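4.2 The bowl on the living room table

In the kitchen interviews, most households said that fruit and vegetables are kept in two places, the refrigerator and the counter. During the home visits we found a third place which the questionnaire did not ask about. This is the low or middle-sized table near the sofa, where a bowl stands for many days and is filled again when it becomes half empty. Of the 80 households in the Plernstead sample, 55 kept such a bowl outside the kitchen. We call it the living room bowl, and in this section we discuss what is put in it and how the table under it is treated.

The first observation is that the living room bowl is rarely a pure fruit bowl. In the answers people called it "the fruit bowl" almost always, but when we asked them to name the contents without looking, they forgot the vegetables. Cucumbers were forgotten most often. One participant in Omthorpe explained that the cucumber goes to the bowl because it is eaten in the same way as an apple, in the hand and between meals, so for her it belongs there. Another participant said that the refrigerator drawer was full on the shopping day and later it was simply easier to leave things where they were. We think both explanations are common, and the second is probably more common than people like to admit.

The second observation concerns packaging. Participants who bought from the market unpacked everything at once. Participants who bought from a supermarket often removed only the outer bag, and pieces of wrapping stayed in the bowl under the fruit. This matters for our topic, as fruit lying on wrapping was checked less often than fruit lying on the bare bowl. In the diaries, 14 households reported that they found a spoiled piece at the bottom while the top layer was still good. The large fruit is usually placed on top or at the back, where it can be seen from the sofa, and small items go down to the side and are forgotten.

The third observation is about the tablecloth. We did not plan to study it, but it came back in many conversations. A cloth makes a table a place for food even when nobody is eating there. Where a cloth was used, the bowl was allowed to stay during the whole week, also when the table was needed for homework or for folding clothes. Where the table was bare, the bowl was more often carried back to the kitchen. Several participants had bought a patterned cloth in May, when the heavier winter cloth was put away, and they said the bowl "came out together with it." The direction of the printed border was also a matter of opinion. Some wanted the writing on it to be read from the sofa, and others from the side where one enters the room.

Figure 6 shows an arrangement in which the bowl contains oranges, a mango and a cucumber together on a green and white cloth with small printed hearts.

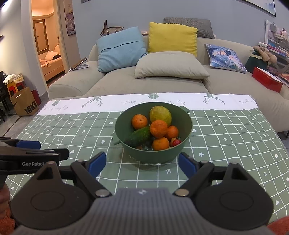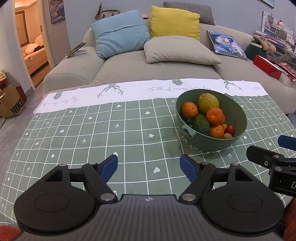
Figure 6. The table with its checked cloth, first with the filled bowl at the center, then with more of the cloth toward the near side.

Nermin Tuncer, in her written comment on the draft of this section, did not agree that the cloth keeps the bowl in the room. According to her, we should look at the cause from the other side: families who already eat in the living room buy a cloth to protect the table, and the bowl would stay there in any case. She also noted that in the earlier Mevon interviews the cloth was changed every 2 weeks, and on this day the bowl was emptied, wiped and sorted, so the cloth may be more useful as a sign of when the fruit is checked than as a reason for where it is kept. We have no diary question on washing days, and her point can be tested only with the households of the third round.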